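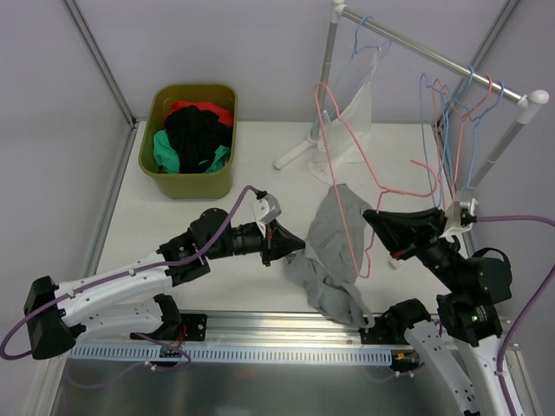
Deux bras, une panière de linge, un portant et ses cintres.

Mettre du linge sur cintre avec deux bras : où en est-on, et comment préparer le poste

Page tenue par Kadri Rebane, rubrique Atelier et buanderie. Dernière révision en février.

La question revient souvent dans le courrier : une machine peut-elle s'occuper du linge à la maison, ou au moins dans l'arrière-boutique d'un pressing ? Réponse courte : certaines étapes oui, la chaîne complète sans surveillance, non. Les conseils ci-dessous s'adressent à ceux qui montent un poste à deux bras sur une table, avec des pinces à deux doigts et un petit portant. Une bonne partie vaut aussi pour la mise sur cintre à la main.

1. Découper la tâche avant de parler de vitesse

« Ranger le linge » ne veut rien dire pour un automate. Sur une mise sur cintre, on distingue la saisie dans le tas, le dépôt sur la table, la recherche du col ou des épaules, la prise du cintre, l'insertion, puis l'accrochage à la barre. Chaque étape a son propre taux d'échec, et les taux se multiplient. Un bras très bon à la saisie et médiocre à l'insertion donne un poste médiocre.

Noter les échecs par étape, jamais globalement. Tanvir Wijesinghe, qui a dépouillé le journal d'essais de l'atelier Bimano, y a compté 439 cycles, dont 400 avec une saisie correcte dans le panier. Le chiffre est flatteur et ne dit rien de l'insertion, qui n'était pas consignée. Il a fallu reprendre les relevés.

2. Choisir un panier rigide, à bord lisse

Un panier souple se déforme quand la pince appuie, et le tas se déplace avec lui. Prendre un bac en plastique à parois fermes, de teinte unie et différente de celle du linge. L'olive et le gris moyen conviennent pour la plupart des vêtements courants. Le blanc pose des difficultés avec les draps et les sous-vêtements, le noir avec presque tout le reste.

Bloquer le bac au moyen de deux cales adhésives. Un bac qui recule de 2 cm pendant la prise suffit à fausser le cycle suivant si la position est enregistrée en dur.

3. Ne pas remplir

Deux ou trois pièces par bac. Au-delà, les manches s'emmêlent et la pince remonte une grappe. Un opérateur humain secoue la grappe sans y penser ; un bras doit détecter qu'il tient deux vêtements, ce que peu de systèmes font de façon fiable. Déposer les pièces une par une, sans tasser, la plus claire au fond si le fond est foncé.

Les cotons et jerseys froissés se pincent bien : chaque pli forme une crête qui dépasse. Une chemise repassée posée à plat est nettement plus difficile à prendre. C'est l'inverse de l'intuition courante.

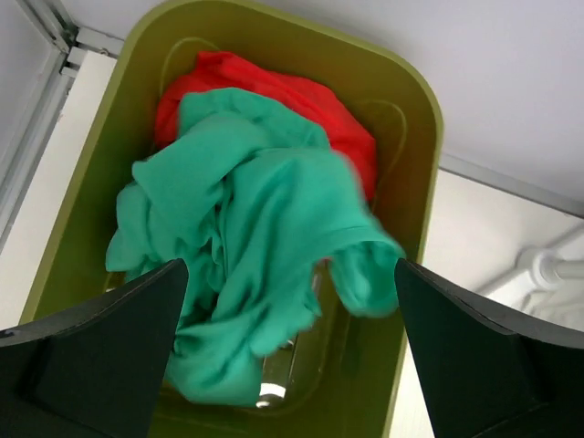 4. Approche verticale, doigts ouverts, fermeture lente

Descendre au-dessus d'un pli saillant, doigts de part et d'autre. Éviter le contact avec le fond : sur un plastique brillant, la réflexion trompe certains capteurs de profondeur, et un doigt qui bute se dérègle. Régler une hauteur plancher dans le logiciel et la vérifier à vide, bac en place.

Remonter ensuite de 15 cm et marquer un arrêt. Si le vêtement tombe, il tombe pendant l'arrêt, au-dessus du bac, et non en travers de la table.

Sur les doigts : des extrémités biseautées entrent mieux dans un tas que des extrémités carrées. Arūnas Avotiņš colle une bande de silicone mince sur les faces internes. L'adhérence est meilleure, l'usure plus rapide. À remplacer dès que le bord se relève.

5. Tenir les cintres écartés

Des cintres serrés sur la barre constituent la première cause d'arrêt, avant le linge lui-même. Les crochets se chevauchent, la pince en prend un et entraîne le voisin. Poser de petites bagues d'écartement, ou marquer la barre au ruban et replacer les cintres à la main entre deux séries.

Préférer des cintres en plastique assez épais, de couleurs différentes. Les cintres en fil se prennent facilement mais pivotent entre les doigts. Le cintre Wernotik à crochet fixe est pratique ici ; le modèle Graltow, à crochet tournant, demande de réorienter la tête avant chaque accrochage.

6. Câbles et rail

Laisser une boucle libre au poignet et attacher le reste le long des segments. Tester l'extension complète des deux bras, lentement, une main sur l'arrêt d'urgence. Si les bases sont montées sur un rail, contrôler le serrage des chariots avant chaque série. Essuyer la table : les peluches s'accumulent sous le portant et finissent dans les joints.

7. L'insertion, point faible

Faire entrer un cintre dans une encolure demande de maintenir le tissu ouvert d'un côté et de pousser de l'autre. Deux bras sont donc le minimum. Les défauts typiques sont l'épaule non engagée, le vêtement accroché de travers et l'ourlet retroussé. Un t-shirt de travers compte comme un échec si la pièce part en rayon, comme un succès acceptable pour un séchage domestique. Fixer le critère par écrit avant la série.

Prévoir aussi la place : un vêtement déjà suspendu gêne le suivant, et la pince qui travaille près de la barre repousse ou entraîne ce qui s'y trouve. Commencer par l'extrémité la plus éloignée du bras.

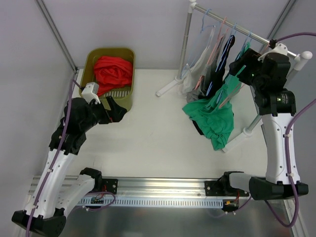
8. Ce qui peut être confié à une machine aujourd'hui

Saisie d'une pièce isolée : oui. Tri par couleur : oui, avec un éclairage constant. T-shirts et serviettes : possible, sous surveillance. Chemises boutonnées, lingerie, vêtements à capuche : non. Chaussettes par paires : à essayer un dimanche, sans enjeu.

Rūta Vītola, de la blanchisserie Žukauskas, garde la mise sur cintre à la main et n'envisage d'automatiser que le transfert des bacs. Pour un petit volume, le calcul me paraît juste.

Remarque de Lai-ching Chou reçue après la mise en ligne : pour le point 5, le ruban de masquage laisse de la colle sur le chrome. Utiliser du ruban d'électricien.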